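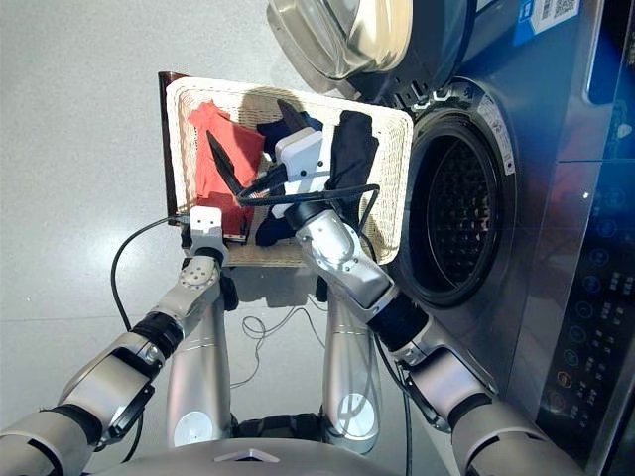 4.2 Bimanual Basket Controller

The Skellow planner treats the basket as a rigid body held by two grippers and solves for both arms jointly. Relative pose error between the wrists is penalized at every step — without this term, the arms load each other through the rim. Targets are replanned at 30 Hz from head-camera estimates of the drum opening. Garments are not modeled.
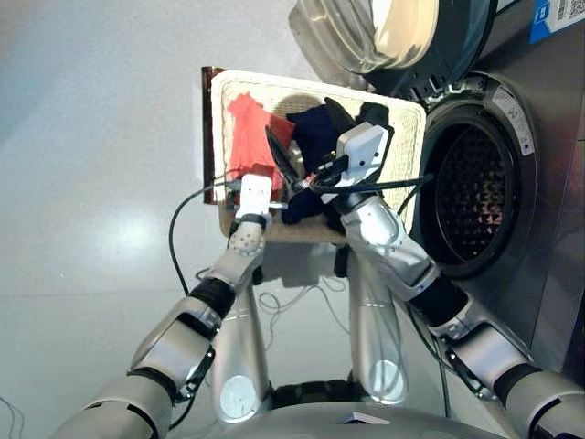
Figure 2. Basket held by both arms in front of the open drum, head-camera view.

Tilt is commanded about the far edge only. The Vetovholm log format stores 134 channels per step, including both wrist wrenches.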